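## Gripper and cable set-up, Flinano picking cell

I do this every June, before the Prasero stand gets busy.

1. Park both arms and hit the e-stop.
2. Check the wrist cables. Leave enough slack for a full reach into the crates, but no big loops — they snag.
3. Release the stop and run the reach test at 32 per cent speed, basket in the right gripper.

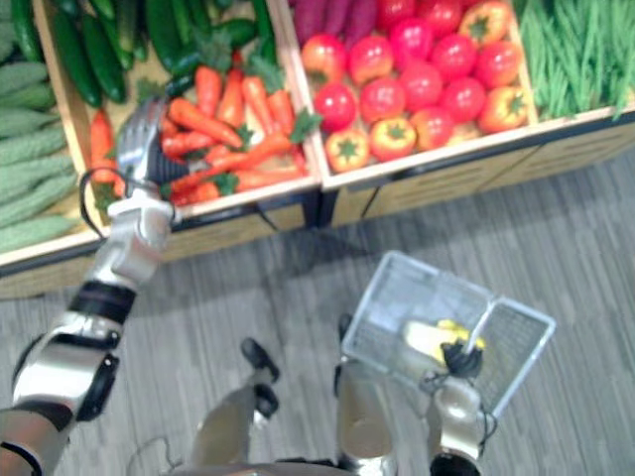 A reader reckons 32 is too timid and that cable rub only shows up at full speed. Fair enough, but do the slow pass first!

4. Swing the basket arm across the aisle and watch the cables near the gripper.

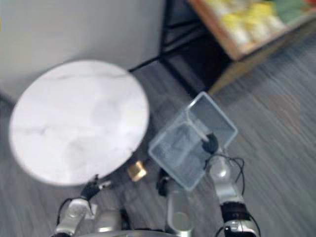

Do I need to re-zero the wrist after swapping a cable? Only if you unbolted the gripper to get at the plug.

**Caution:** keep your hands out of the basket while the fingers are live.

5. Lower the fingers inside the basket, clear of the walls and the produce.

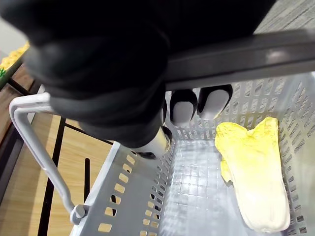

*Reading time: 5 minutes (whole guide)*

6. Close and open the fingers 200 times, then wipe the pads with a colourless cleaner. I swap mine at nearly 300 hours.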